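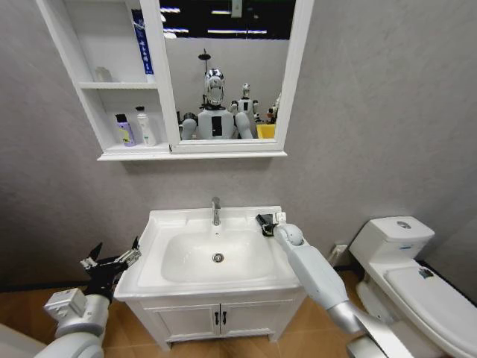 13 April 2026

Water meter at 6:40 this morning: 3,498. Same dial, same pencil, same notebook. Reading on Friday night was lower by more than two people can drink, flush and wash with in a weekend, so the leak is real and I can stop blaming the dishwasher.

Ran the overnight test properly this time. Main valve open, every fixture shut, ice maker off, note taken of the small red triangle on the meter face. The triangle kept creeping. Closed the valve at the house wall and it stopped inside a minute. So the loss is on our side of the wall and the buried line from the street is sound. That saves digging up the driveway, which was Ewurabena's main worry.

Next step was isolation by branch. The house has three: kitchen and laundry, upstairs, and the outdoor tap. Outdoor tap first, no change. Kitchen and laundry next, no change. Upstairs valve is stiff and needed the long pliers and a rag. With it closed the triangle sat still for fifteen minutes. Opened it a quarter turn and the creep came back.

Static pressure at the laundry tap is 61 psi with nothing running. Within range, no need to touch the regulator. I had half hoped for a high reading, as a worn regulator would have explained the noise in the pipes too. The noise is a separate problem and can wait.

Phoned Ekow Kpodo at lunch. He did the plumbing on the Gravlow houses and knows this layout. His view is the toilet fill valve or the flapper, in that order. He told me to put food dye in the tank, leave it half an hour, and look in the bowl. I had no dye, only beet juice from the jar in the fridge. It works well enough.

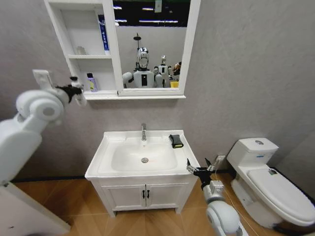
Can a toilet lose that much water without making a sound? A flapper that seats a little off center will pass a thin stream down the back of the bowl, and the fill valve tops up the tank so slowly that there is no hiss to hear.

Result at 2:10: faint pink in the bowl. Result at 2:40: clearly pink. Shut the stop valve behind the toilet, opened the upstairs branch fully, went down to the meter. Triangle still. Leak found.

Drove to Cormier for parts. They had the two-inch flapper but not the three-inch, and ours is three. The man at the counter said to try Pakside, past the tire place. Pakside had one left, hard rubber, fixed float – I would have preferred the adjustable kind. Bought a braided supply hose as well, 32 inches, too long but the only length with the right nut.

Fitted the flapper before supper. The old one had gone stiff along one edge and left black on my fingers that dish soap will not move. Wiped the seat with a gray pad and felt all the way around for chips. None. Chain set with about half an inch of slack. Flushed five times, and it closed square each time.

Have not fitted the hose. The old one is dry and I was tired.

Ewurabena asked what the leak had cost. The Vurkville water office bills every second month, so the damage will not show until May. My estimate is some 2,000 gallons since the last bill, which assumes a steady rate, and I doubt it was steady.

Meter to be read again at 10 tonight and at 6:40 tomorrow. Beet juice test to be repeated Wednesday. Buy dye.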